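Search this site Enter keywords Go

Report on the Visit to the Petis Grain Mill and Bakery Training Center

Purpose of the visit

In May, members of the Regional Heritage Foods Program traveled to the Petis mill, on the east bank of the Yin River, to review the restoration of the building and the teaching work now carried on there. The visit was arranged at the invitation of the center, which has received support from the program since the first phase of roof repairs. This report records what was shown to the delegation and the matters raised in discussion.

The mill building

The mill at Petis was built in 1815 and worked by water until the river channel was moved. It then ran on a diesel engine, and for a long period it was used only for storage. The main walls are of local stone. The upper two floors were in poor condition when the present owners took possession, and a large part of the first phase was given over to replacing floor beams and closing the north side against the weather.

The delegation entered by the old cart door and was taken first to the wheel pit. The wheel itself has not been rebuilt. A section of the original shaft has been cleaned and left in place, and the center intends to keep it in that state until a full survey of the pit can be paid for. Water still enters the lower chamber in spring, and the marks on the wall were pointed out to the delegation.

On the grinding floor, one pair of stones is in regular use. They are driven by an electric motor housed below the floor and can produce 70 kilograms of whole wheat flour in an hour, although the miller prefers a slower rate in warm months. The second pair is being dressed by hand. Flour is collected in cloth sacks, weighed, and sent down to the bakery by a chute that follows the line of the old one.

Grain supply

The center buys wheat and rye from farms in the Rultel valley. The harvest of the past year was uneven, and two deliveries of rye were turned away on account of moisture. The staff explained that the drying shed at Rultel is shared among several growers and that time in the shed is hard to obtain after a wet August. The delegation asked whether a small dryer could be placed at Petis. The center considers the yard too narrow, and access for trucks is already difficult at the gate. The question was left open.

Samples from each delivery are kept for a year in labeled jars in the cool room behind the office. The record books are in good order.

Training in the bakery

The training course now runs for 26 weeks. Trainees begin with plain pan loaves and move to rye and mixed-grain breads in the second half. The course also covers cost keeping, food safety, and the preparation of simple lunch items for sale, and this last subject was added at the request of local shops. The delegation was present for the late morning session and later ate in the dining room, where the lunch consisted of barley soup, sandwiches made with bread from the training ovens, and stewed apples.

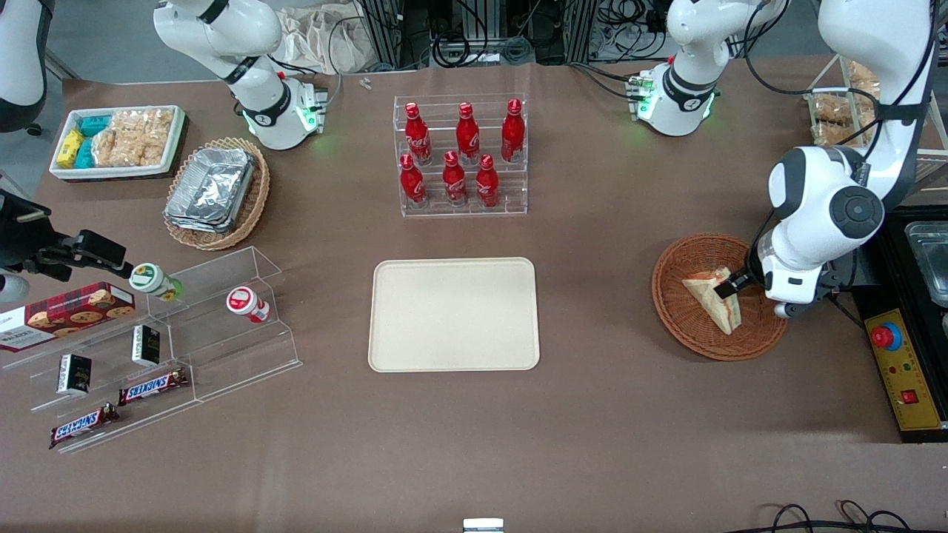 The bread served was a soft white loaf and a light rye. Members of the delegation found the rye somewhat dense but well flavored. The center noted that the oven on the left side of the bakery heats unevenly, and that a request for new firebrick has been sent to Stotomus, the supplier of the original lining. Delivery is not expected before September.

Public access

The mill received 178 visitors during its spring open week. Groups are admitted by the yard door, and the upper floors remain closed to the public until a second stairway is in place. Signs are clear on the ground floor and less so beyond it. The delegation suggested that a plan of the building be posted near the entrance, and that the wheel pit be better lit.

Matters for follow-up

The center will send revised costs for the stairway before the next funding round. The program will ask the Rultel growers for their drying schedule and pass it on to Petis. A further visit is proposed for October – after the new crop has been delivered – when the second pair of stones should be ready for trial. Travel from the station took longer than planned owing to work on the river bridge, and an earlier departure is advised.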